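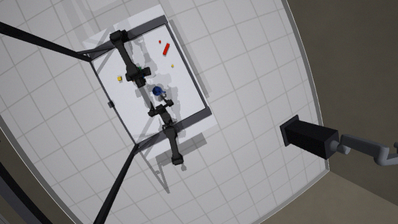
The two-arm table in Trunaris, with the blue object between the grippers.

Review: Trunaris, a simulator and training kit for two-arm policies

I work in a small lab where we teach robot arms to pass things to each other. For three months I have used Trunaris, the simulation kit that comes from the Lenihan group together with their paper on handover learning. Many people in our field read the paper, but I did not find a review of the kit itself, so I write one.

First, what you get. There is a ready table with two arms, a set of simple objects (blocks, cubes and so on), a training script and the trained policy from the paper. The method is called Dakia. Its idea is easy to explain. Each arm has its own small policy, and a third network looks at both plans and decides which arm should wait. The authors say that this waiting signal gives most of the improvement, and after my tests I believe them.

Installation took me one afternoon. The guide is clear until the section about graphics drivers, where it sends you to a page which does not exist anymore. I wrote to the maintainer, Colleen Lavoie, and she answered on Wednesday of the same week with the correct version number. It is a good sign when a research project answers letters.

The rendering is plain, and for me this is fine. The floor has a grid, the table is white, the arms are black, and the shadows are soft. The colored objects are easy to find against the table. If you need realistic textures for transfer to real cameras, you will have to add them yourself, and the material files have almost no comments. I lost two evenings there.

Now the results. I trained Dakia from the 1,202 demonstrations in the package, with the default settings and no changes. Then I ran 2,000 test episodes with random start positions. The success rate came within 2 points of the number in the paper, which made me happy, as I am used to bigger disappointments. When I switched off the waiting network, the arms began to meet in the middle and push each other's fingers, and the result became much worse. The paper describes the same behavior.

The weak place is rounded objects. With the blocks and cubes the handover is calm. With anything round, the receiving gripper often closes a little too early and the object rolls away. The paper mentions this in one sentence of the appendix. I think it deserved a full table. I tried a lower closing speed and it helped somewhat, but then every episode is longer and some of them run out of time.

I also compared with Rusavport, which we used before. Rusavport has better contact physics, and its documentation is written for people who are not the authors. But it has no two-arm tasks, and I had to build my own table, and my table was never as stable as this one. For single-arm work I would still stay with Rusavport. For two arms I have already moved.

Some smaller remarks:
The camera position is written in a different file than all other settings, so look for it there before you get angry.
The log files are large. Turn off the video option for long runs.
The random seed is not saved with the checkpoint. Write it down by hand.
The license permits teaching use, and my students started with it in June without big problems.

I give it 4 stars from 5. The missing star is for the round objects and for the material files. The next release should include a softer gripper model, according to the project page, and I will repeat my tests with it and update this review.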